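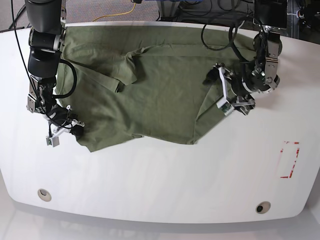 Green tee on the white table, both arms over it.

June, Sunday, way too late in the day

Budget notes before I forget them. The Rimari quote for spare fingers and cables came to $1,413, and that's without shipping! I want 2 full sets (one per arm) and I'd fight for a third if Correa will match the price.

Still need to ask Gandance about lead times — last order dragged on forever.

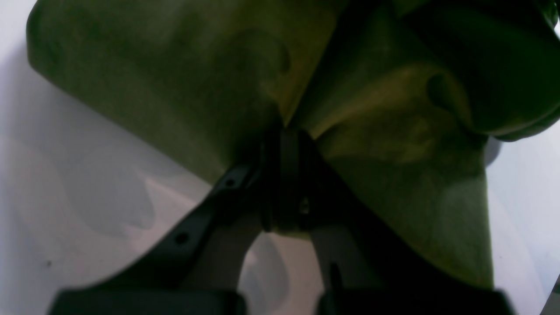
Teófilo Ríos

Close-up of the grip on the green fabric, pinched at the crease. Softer finger pads go on the wish list, maybe 3 pairs to try out. A new table can wait for the Flamdale money. Cable sleeves can't, so I'm adding them tonight.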